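Do we really need to wash it that often?

Every November my feed fills up with people telling me I'm washing my clothes wrong. Last year it was cold water only. This year it's the "no wash" crowd, who reckon a decent pair of pants can go 400 wears before it sees a machine. I read that twice. Even at five days a week that's more than a year and a half of lunches, buses and dog hair.

I'm not against washing less. Our water bill in Troltdale went up again and I'd love an excuse. But the people making these claims tend to be selling something. The one I keep getting is a fabric spray from Diveo, which is supposed to replace 8 loads with a few squirts. Replace how? It smells like a dentist's waiting room and the label doesn't say what it does to dirt.

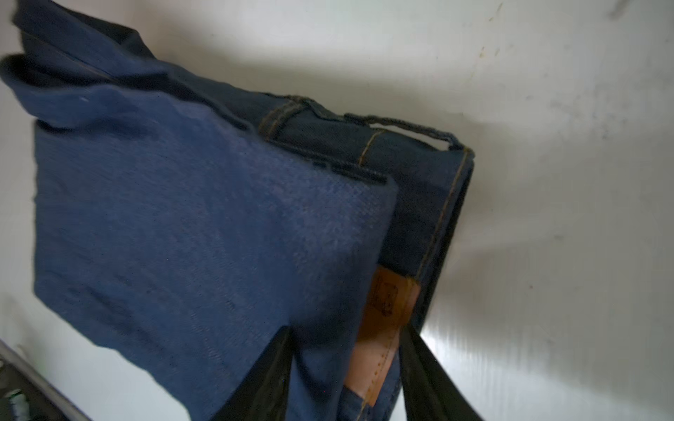

My own rule is boring. If it touches armpits or feet, it gets washed after one wear. Everything else gets a sniff and a look in daylight. Denim gets the longest run at our place, and a medium-blue, slightly faded pair like those, with the odd darker speckle, could hide a week of my cooking without anyone at work noticing. Whether that makes it clean is another question, and the spray people never seem keen to answer it.

Then there's the freezer trick. Put your pants in a bag, leave them overnight, and the cold is meant to kill the smell. I tried it for a month with an old pair from Ghanem. They came out stiff, thawed on the chair, and by mid-morning smelled exactly as they had before. I also lost half a shelf of peas to the project.

So I'll keep washing the pants when they need it, inside out, cold, on the short cycle. If somebody has a proper test of the spray that wasn't paid for by the company, send it over and I'll read it.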